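Games room inspection checklist – table tennis table, net and cleaning
Podau Leisure Rooms, lower games room
Filled in 8 August 2024

Answers are Yes, No or Not checked. The standard form has room for two words after each answer, so I have typed my comments up separately. The form came to us with the Kundard maintenance pack and I have some doubts about it, which I have put next to the items they belong to.

Section A – Before anyone touches the table

A1. Floor round the table clear of bags, bottles and loose balls
Yes. The floor is dark and so are most people's bags, so please look along the floor from both ends. A glance from the door doesn't count, whatever the form says.

A2. Floor dry
Yes at the start. The form asks this once, at the start, when the floor has had no chance to get wet. It needs asking again after the top has been cleaned. I have added it as C6.

A3. Wheels locked
Yes, all 4. One brake pedal is stiff and needs a proper shove with the foot. If it feels locked without the shove, it isn't.

A4. Safety catches on both halves engaged
Yes. I tried each half by lifting at the end, gently. The pack says a visual check is enough. I don't see how, when the catch looks much the same half in as fully in.

A5. Legs level
Not checked. The spirit level has not been in the cupboard since January. Please don't tick this one by eye. A ball rolling off the table tells you something, but it could be the table or it could be the floor.

Section B – Net and posts

B1. Clamps tight on the edge of the table
Yes. Finger tight and then a small turn more. Over-tightening marks the underside of the top, and we already have two dents there.

B2. No sharp edges on clamps or screws
Yes. Run a cloth over them first. If it snags, stop and look.

B3. Net not torn, cord not frayed
Yes. One short length of cord hangs down further than I would like. It can be tucked in.

B4. Net height correct
Not checked. The gauge is missing as well. This is a matter for players and I can't see why it sits on a safety form at all.

Section C – Cleaning the top

C1. Correct product used
Yes, as far as anyone can say. The bottle is Trodberg surface cleaner and the label says "suitable for most hard surfaces". Most is not all. I have asked for a straight answer about painted table tops and have had a leaflet about floors. Until we hear more: a small amount, and wipe it off promptly.

C2. Product sprayed thinly, away from the net and the edges
Partly. The form allows no such answer, so I put No. Drops on the top should be wiped up before they sit. Water left along the join between the halves gets into the board, and swollen board is what finished off the last table.

C3. Cloth clean and free of grit
Yes. Shake it out and turn it over. A gritty cloth does more harm than a dusty table.

C4. Scuffs and marks treated
Yes, in part. The pack recommends rubbing marks with a tennis ball. I was ready to laugh at this. It may well lift some kinds of rubber mark, but I would want to see a before and an after on the same patch, in the same light, before writing that it works. Use light pressure and keep off the painted lines where you can. Paint that has been rubbed pale does not come back.

C5. Whole surface wiped, both sides of the net
See comments below.
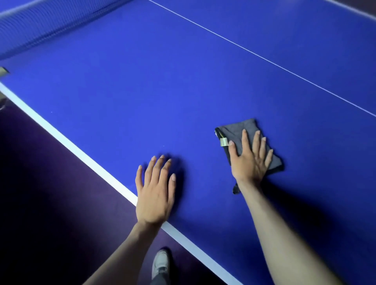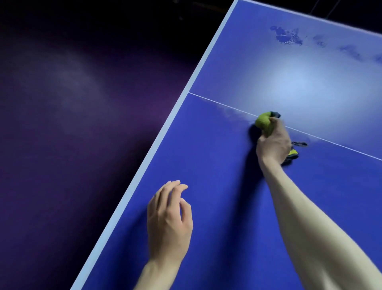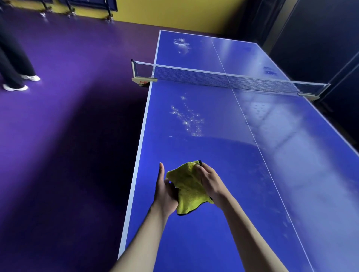 Both halves have to be done, and the strip under the net is the part that gets missed. Either take the net off or work the cloth in from each side. Reaching across from one side only is how people end up leaning their full weight on the top, and a folding top is not built for that. Walk round to the other side. It takes no time.

The form also says "wipe until clean", and I would like to know who decides. Under ceiling lights a shiny patch can pass for a wet one and a wet one for a shine. Crouch at the end of the table and look along it, then do the same from the other end. If you are still unsure, put a dry hand on it.

C6. Floor dry after cleaning (my addition)
Yes. Please keep this one in. A damp patch on a dark floor does not show, and people in this room move backwards quickly without looking.

C7. Top dry before play
Yes. The pack gives a drying time of 6 minutes. I don't trust a fixed time for a room that is stuffy in summer and cold in winter. Go by touch.

Section D – Around the table

D1. Lights all working
Yes. No flicker. Glare on the top is another matter and the form has no line for it. Two regular players have complained. Turning the table a little might help, if there is still room to play at both ends.

D2. Space at both ends
Yes, but only with the stacking chairs put away. With the chairs out I would answer No and close the table.

D3. First aid box within reach
Yes. It was moved to the corridor shelf. The sign still points to the old place.

D4. Bats and balls put away
Yes. One bat has rubber lifting at the edge. Harmless, but it will be picked at.

D5. Cleaning bottles and cloths put away
Yes. Bottles upright with the nozzle turned to off. Damp cloths are to be hung up, please, and not balled up behind the bottles.

Score

The form turns all this into a percentage and we come out at 80. I would not read much into it. A missing net gauge costs us the same as an unlocked wheel would, and that can't be right. Sheehan, who supplied the table, use a plain list with no score, and I would sooner have theirs.

To be done

Replace spirit level and net gauge.
Free the stiff brake pedal.
Tuck in or trim the net cord.
Get a written answer on the cleaner.
Move the first aid sign.
Try the ball on one marked patch only and write down the result, good or bad.

Table may be used. A5 and B4 stay open until the tools turn up.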